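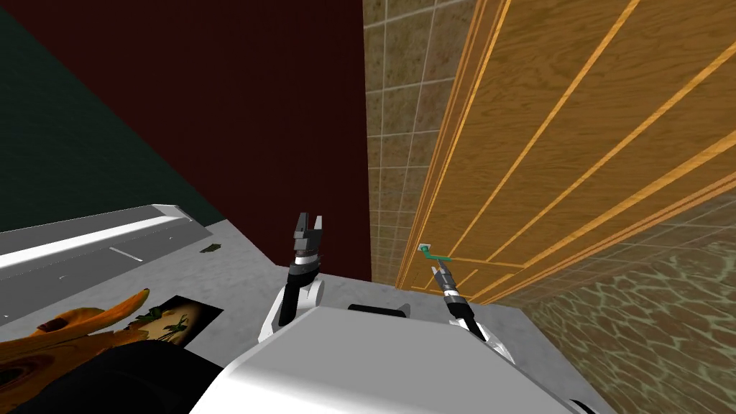 Wooden doors are moody things. Ours behave beautifully from May until the clocks go back, and then the first properly damp week of October arrives and half of them won't shut. I've lived with them long enough to stop panicking and reaching for the plane, so I thought I'd write down what I do now, in the order I do it (the order matters, and I learned that the expensive way).

Find out where it's rubbing

Open and close the door slowly a few times and listen. Then look along the edges for shiny patches or worn paint. If you can't see anything, slide a sheet of ordinary paper into the gap with the door closed and run it round. Where it stops, that's your tight spot, and a soft pencil mark on the frame will save you doing it all again after lunch.

My friend Nuala Cullinane swears by chalk instead. She rubs it along the edge of the door, shuts it, and sees where the chalk has come off on the frame. It works very well and it also gets all over your jumper!

Tighten everything before you cut anything

I can't say this loudly enough. A door that catches at the top on the handle side has very often just dropped a little on its hinges. Take a proper hand screwdriver that fits the screws — not the nearly right one from the kitchen drawer — and go round every hinge, top one first. If a screw turns and turns and never bites, the hole has worn out. Take the screw out, dip a couple of wooden cocktail sticks or matchsticks (heads off) in wood glue, push them in, snap them flush, and leave it overnight. Next day the screw goes back in and grips like new. Wedge something under the door while you're at it so the other hinges aren't carrying all the weight. 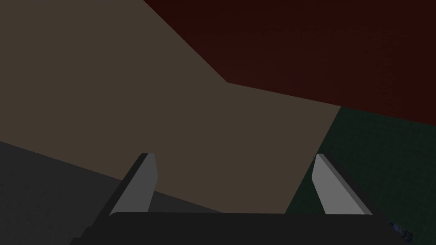
The gripper from above, its two fingers leaning inwards.

Try candle wax on a light stick

If the door only catches faintly, rub the end of a plain white candle along the tight edge and along the frame where it meets. Buff off the lumps with an old sock. I do our bathroom door every autumn and it gets me through to spring. Soap does the same job, but I find it goes a bit gummy, and on pale paint it leaves a mark.

Don't use cooking oil on anything to do with a door. It smells, it collects fluff, and you'll be cleaning it off hinges with white spirit by Christmas. Ask me how I know. 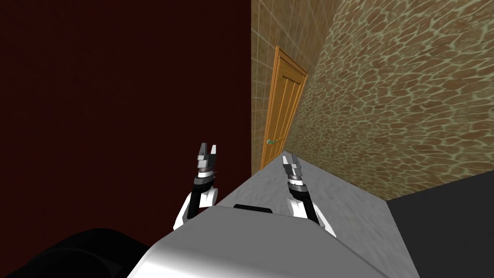

Sanding, and when to stop

If tightening and wax haven't done it, then sand. Wrap medium paper round a block, work with the grain, and try the door every few strokes. I know it's boring, but wood that's swollen in October will shrink back in June, and if you've gone at it too keenly you'll have a draught all summer. The door to our back bedroom was 733 mm wide when we moved in and it's a good bit less than that now, thanks to me and a borrowed electric sander.

Seal the bare wood when you've finished, even if it's only a dab of leftover paint. Bare edges drink up damp. The bottom edge is the one people miss, and on an old door it may never have been painted at all.

Squeaks

Lift out one hinge pin at a time, wipe it clean with a rag, rub it with a little petroleum jelly and tap it back. Only some hinges have pins that lift out, so have a look before you start bashing. If yours don't, a tiny squirt of silicone spray will do — hold a cloth behind it or you'll get a greasy fan shape on the wallpaper.

Latches that miss

A door that closes but pops open again usually has a latch landing just above or below its hole in the metal plate. Put a dab of lipstick on the latch, close the door, and see where it prints. 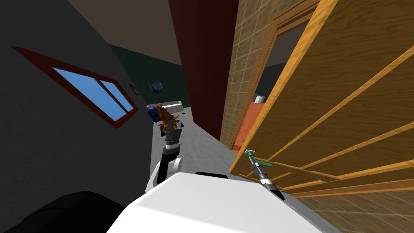
If it's out by a whisker, take the plate off and file the hole a little bigger. If it's out by more, you'll have to move the plate, which means filling the old screw holes with the cocktail stick trick and drilling new ones. It took me 2 goes the first time and I still had tea before dark.

Daithí Dolan wrote in to ask whether a dehumidifier would sort the lot out in one go. It does help, Daithí, especially in a hall where wet coats hang, but open a window for a bit in the morning first and see how far that gets you. It's free! And if a door that's always been fine suddenly starts sticking badly in dry weather, with new cracks in the plaster over the frame, put the sandpaper down and get somebody qualified in to look at the wall.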